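4.2 Soft toys and the problem of where they go

Filed under: Fitari household sorting study, section 4 of 7

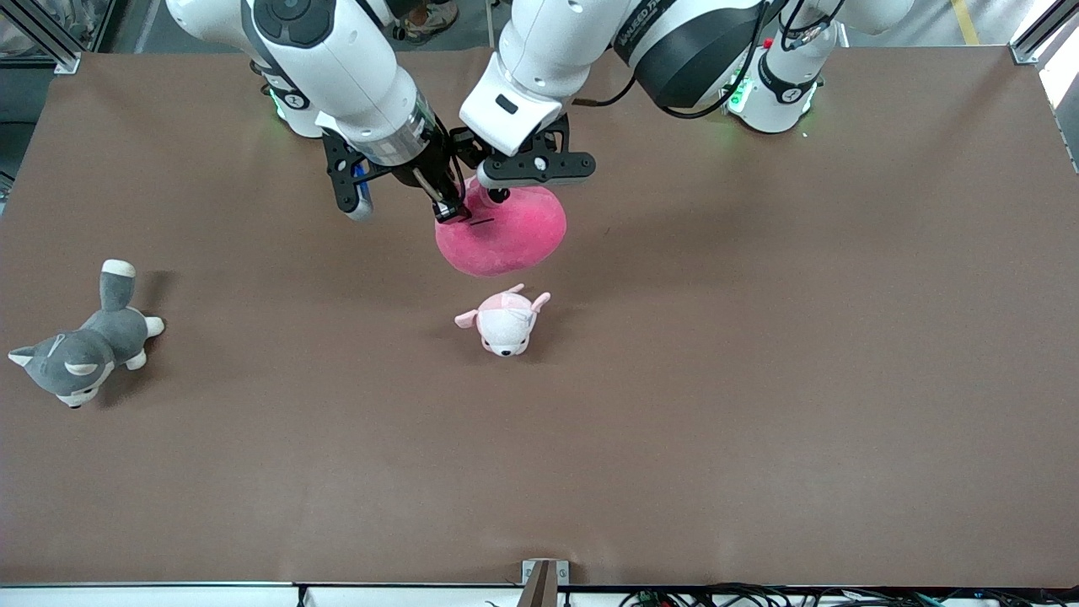
I left soft toys until second because I thought they'd be easy. Books had taken up all of the section before this one, and I figured that after arguing with people over whether a cookbook belongs in the kitchen, a pile of plush animals would be a nice rest. It was not a rest! Of the 340 things that people in the study stopped and talked about for longer than a minute, 90 were stuffed toys, and that's way out of proportion to how many of them there were in the homes.

Figure 3. Plush toys on the brown tabletop, with the pink one being handled.

A quick word on how we did it. Kastriot Popescu and I asked each household to bring everything soft to one table before putting any of it away (we called this "the table step," and you'll see it again in section 5). The table matters more than I expected. In our Escombe pilot we let people sort straight from the bedroom floor, and they mostly just moved the toys to a different part of the floor. Once a toy is up on a table, people handle it differently. They pick it up, squeeze it, turn it over looking for the tag, and then they start telling you about it – who it came from, what it was called, which trip it almost got left behind on.

We coded the talk in three passes. The first pass was only about where the toy ended up: bed, shelf, bin, bag for giving away, or back on the table because the person couldn't decide. That last pile was supposed to be temporary. In several homes it was still there when we came back in October, and one family had started eating dinner around it.

The second pass was about shape, and I'll admit this was my hobbyhorse more than Kastriot's. Long floppy toys get draped over things. Toys with a flat bottom get a shelf, and they tend to keep it. Round toys are the trouble. A rounded plush has no obvious way up, it rolls off a stack, and if you push it into a bin from the top it springs back the moment you let go of the lid. People kept saying some version of "it doesn't live anywhere." We wrote that phrase down so often that we ended up using it as the code name.

The third pass was color, and here I have to be careful. We went in thinking bright toys would be kept out on display and dull ones put away. The Bai group (the smaller apartments) did roughly the opposite – several parents told us that a loud pink or orange toy was the first thing they wanted behind a door. In the Vundis group we saw no pattern I'd want to defend. I've left the color results in the appendix and I don't lean on them below.

What did hold up, in both groups, was the effect of handling. If a toy got picked up and squeezed during the table step, it was much less likely to go in the giveaway bag, even when the person had said beforehand that they didn't care about it. Kastriot thinks this is plain attachment. I think some of it is the fabric. Fuzzy toys got longer squeezes than smooth ones, and you can hear people's voices slow down on the recordings while they're doing it. We haven't settled this between us and the data we have won't settle it either, as we never asked anyone to sort with their hands behind their back (we did consider it).

One practical point for anybody repeating the study: do the soft toys before lunch. Our Saturday sessions ran long, and by mid-afternoon everything was going into the nearest bin, tags and stories and all. I dropped those late sessions from the shape coding but kept them in the totals.

Related sections
4.1 Books, and why the cookbooks moved
4.3 Puzzles with pieces missing
5.1 The table step, in more detail
Appendix B: Color coding

Fitari Household Sorting Study | Contact the authors | Copyright the authors | Back to top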